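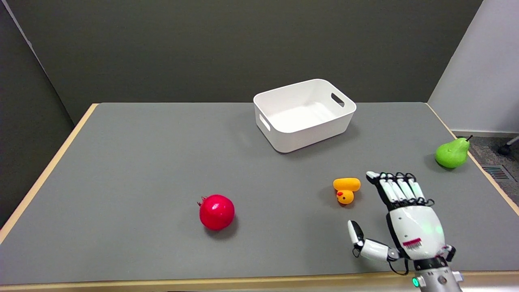 Storage and Boxes / Small Bins

Rulline open bin, white
Article 101
Sold by Clurnmont, Alorport

Rulline is an open storage bin for the small things that stay out on a table or go back on a shelf at the end of the day. It is made of white plastic, with rounded corners and a handle opening in each short side. We have it in our range for many years, and it is still the bin that customers come back to buy a second time, mostly for toys and for fruit.

The bin has no lid and we do not plan to make one. For a bin that is opened twenty times in a day, a lid is mostly a thing to look for under the sofa. If you need a closed box, please see the Rulline Deep further down on this page.

What it is good for

Most of our customers use the bin in a child's room or in a playroom. A rubber duck, play fruit, cars and pieces of wooden track can all go in without sorting. The sides are low enough that a small child standing at the table can reach over the rim and see what is at the bottom.

In the kitchen it holds pears, onions, tea boxes or the packets that fall over in the cupboard. The inside is smooth, so flour and onion skin come out with a wet cloth. With ripe fruit we advise to put a folded kitchen towel on the floor of the bin. There are no holes in the bottom, and juice from a soft pear will stay there until you find it.

We also sell it to schools, who put one on each group table. A preschool in Alorport uses it for the tidying game: the teacher puts a few objects on the table, names one of them, and the child brings this object to the bin. A pomegranate, a pear and a duck are a good beginning, being easy to tell apart by color. Later you can use things that are more similar.

The shape

The sides are gently tapered, wider at the top than at the bottom. For this reason empty bins go into each other and take little room in a closet. A stack of nine is stable on a normal shelf. Please turn all bins in the same direction before you push them together, or the handle openings may catch.

The rim is thick and rolled. You can lift the bin by the rim with one hand if it is light, but when it is full we recommend to use both handle openings. The edges inside the openings are rounded, and they do not press into the fingers.
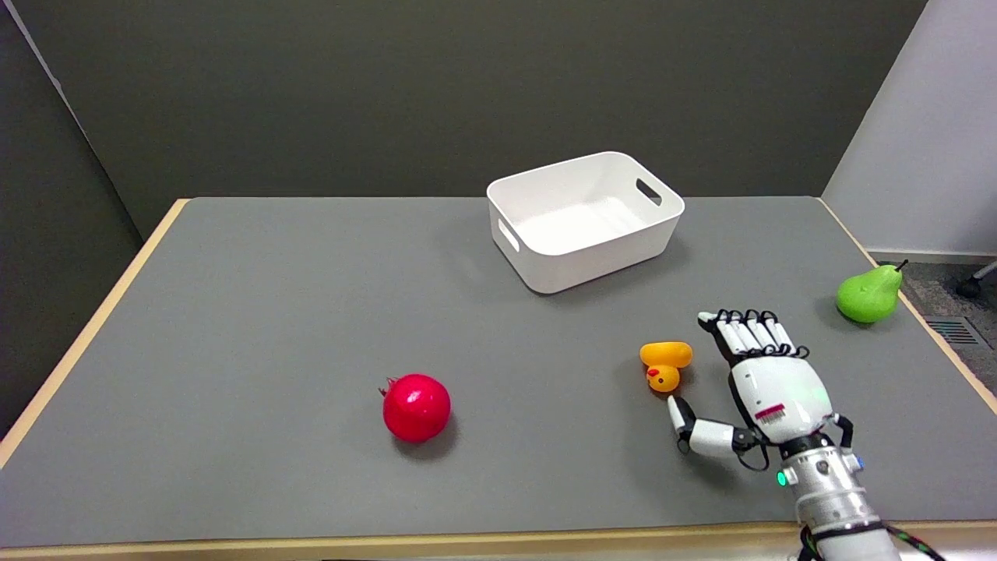
Rulline in white, shown with a pear, a pomegranate and a duck on a gray tabletop.

Measures and details

Width: 230 mm at the rim, short side
Height: 101 mm
Handle opening: 57 mm wide
Color: white
Material: plastic, one piece
Lid: none
Stackable: when empty

The measures are taken on the outside. Please allow a few millimeters of difference, and a little more if you plan to put the bin in a narrow drawer. The base is smaller than the rim on account of the tapered sides, so for a shelf it is the rim that you must measure for.

Cleaning

Wash the bin by hand in warm water with a normal dish soap. Many customers tell us that they put it in the dishwasher. We did not test this for long periods and therefore we cannot promise that the bin will keep its shape.

White shows everything, and this includes felt pen. Fresh marks go away with soap. For old marks, use a paste of baking soda and water, wait ten minutes and rub softly with a cloth. Do not use steel wool or scouring powder on the inside. The surface becomes dull and after that it catches more dirt than before.

If you use the bin for beets or cherries, some pink color can remain. It becomes weaker with the next washings.

Which table to use it on

The underside is smooth and has no rubber feet. On a matte tabletop the bin stays where you put it, also when a child throws a toy into it with some force. On glass or on very shiny lacquer it can slide. In this case four small felt or silicone dots under the corners are enough, and we sell them by the sheet in the Accessories section.

For schools and therapy rooms we suggest a plain tabletop in medium gray with a light wooden edge. On this gray both a white bin and bright toys are easy to find with the eyes, and the light edge shows a child where the table ends. Our own table of this kind is called Rutherford and it has a separate page, with all heights and delivery times.
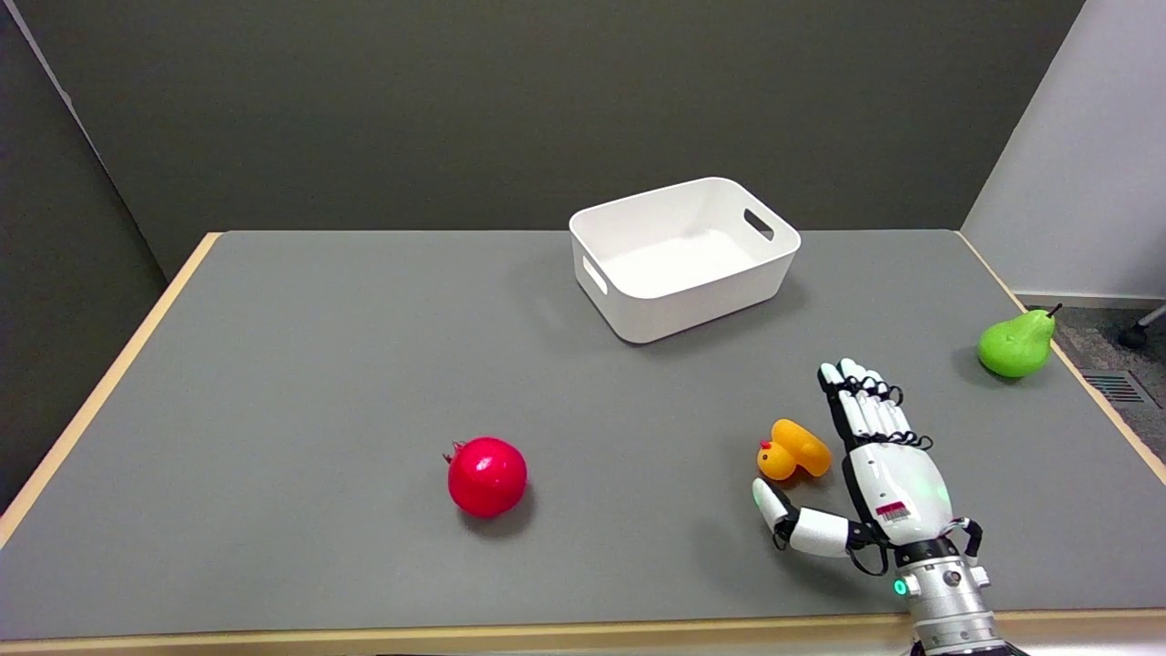 Delivery and returns

We send from our warehouse in Alorport. Single bins travel in a carton, and orders of several bins are packed nested, with a sheet of paper between them. Please take the paper out before you store the bins for a long time. In a humid room it can stick.

You can return unused bins in the first 30 days. A bin that arrives with a crack in the rim is replaced without cost, and you do not need to send the broken one back to us. A photo of the crack and the order number are sufficient.

The table, the toys and the fruit are not included with the bin.

Questions we receive often

Can I write on it?
Yes, with a whiteboard marker, but test first in a small place on the bottom. For names we prefer a paper label on the long side, under the rim. It comes off more easily if you warm it with a hair dryer.

Does it hold books?
Small picture books, yes, standing up. Bigger ones will stick out over the rim and the bin can tip when you take the first one.

Is it possible to order other colors?
At this time only white. A light gray was planned for September, and we did not like the first samples, so it was moved.

Can it stay outside?
For an afternoon, of course. We do not recommend to leave it in strong sun for a whole summer, as white plastic can turn yellow.

Similar articles

Rulline Deep: same rim, higher sides, sold with a lid
Rulline Tray: flat version for pencils and cutlery
Felt dots, clear or gray, by the sheet
Rutherford table, gray top with light wooden edge

Text on this page last changed 28 Feb 2022. Prices are shown in the cart after you choose the quantity.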